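Search this site Enter keywords Go

Toy Pickup at Olludar: An Afternoon at the Robot Open House

I went to the August open house at Olludar mainly to find out one thing. I have a living room that is covered in foam blocks by dinner time, and I wanted to know if a machine can put them away yet. The short answer is partly, slowly, and with a person close by. The longer answer follows.

Olludar rents part of a low building at the edge of Vadport, past the bus garage. Parking was free and the signs were good. We signed in at a folding table, got a sticker, and were sent through in groups of 20. The tour took us past the kitchen corner, the folding station and then the cleanup area, and you could go back to any of them afterward. I went back to the cleanup area twice.

The chore there is called Wukumik on the schedule, which I took for a person's name until someone explained it was the name of the project. The job is to get foam building blocks off a flat surface and into an open plastic bin. They use the big soft kind you find in preschools, with wedges, cylinders, pads and cubes. Two arms hang from overhead and share the work. 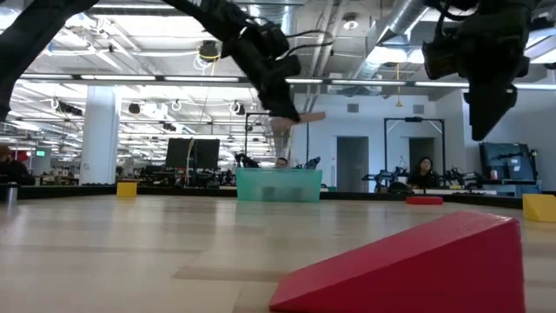
I asked why they had picked blocks and skipped something harder, like dishes. The answer was that blocks are hard enough. A cube has flat sides that a gripper can close on. A wedge has a slope, and fingers tend to slide up it. A thin pad lying flat gives you almost nothing to grab. A large piece may be wider than the gripper opens, so it has to be taken by an end or lifted by both arms together. My three-year-old solves all of this by hugging the thing, and the arms can't do that.

The handout said the group had recorded 1404 pickup attempts over the summer and that 900 of those ended with the block in the bin on the first try. I did the math in the car and that is a bit under two out of three. I thought it was fair of them to print it. The misses were mostly flat pieces, according to the same sheet, and a second try usually got them.

Speed is the other matter. A full cleanup is said to take long enough that you could do it by hand several times over. The people at the station didn't argue with that. Their view is that you would start it and leave the room, the way you do with a dishwasher. I can see that, but a dishwasher doesn't have a toddler walking through it, and I didn't get a clear answer on how arms this size would fit in a house. For now they are fixed in place, and the mess has to be where they can reach it.

Sorting was discussed too. A daycare would want the red pieces in one tub and the yellow in another. That was described as the easy part, next to getting hold of the block at all.

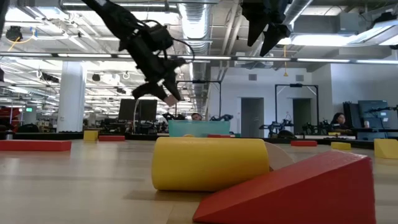 Lindqvist, in our group, took the shop-floor side and said that a warehouse wouldn't care how long one block takes as long as the count is right in the morning, and that a home is the worst place to start. Mixed returns bins were the better first customer, in that view, with soft goods that can be dropped and no kids around. There was some nodding at that. I wasn't convinced, having worked in returns, where half of what comes back is in a torn bag.

The folding station had the longest line, and I gave up on it. The kitchen corner was wiping counters only.

Coffee was at the back, free, in small cups. The talk at 2 was full by the time I got there, so if you go next year, sign up for it at the door. Strollers are fine on the tour route. The restroom is down the hall on the left, past the coat rack.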